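Visit to the Botel Laundry and Linen Store, February

Our group got a morning tour of the laundry that serves the Botel and its sister house in Pakham. We started at 11 in the folding room, where the blankets come through before they go back to the cabins. The house has 125 beds and keeps 200 blankets in stock.

Blue fabric, seen up close: 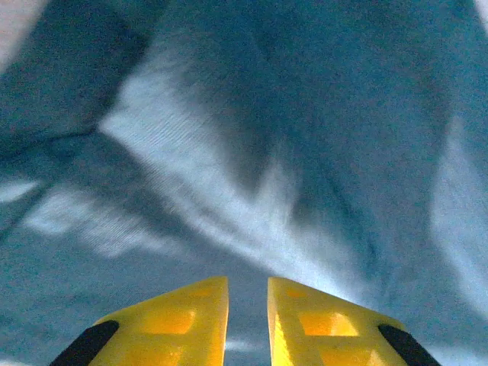
Fleece and folding

The supplier is Jutari. Staff told us fleece is harder to fold than sheets. It bunches at the corners and will not hold a crease, so each blanket is shaken out and folded in 3. Gray-blue fleece gathers into deep folds when it hangs.
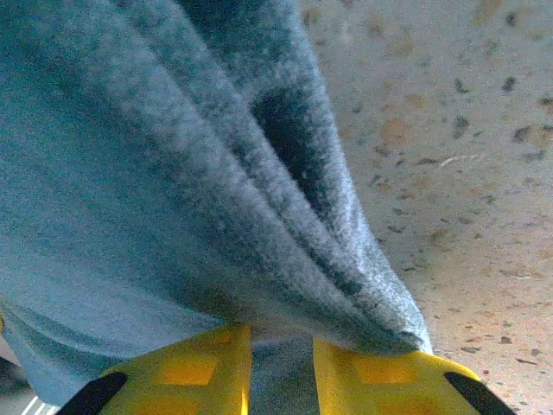 Baloch College Housekeeping Club

Coffee was served afterward in the staff canteen. We asked about drying times and were told fleece goes on low heat. Parking is behind the building, and the side door is the one to use.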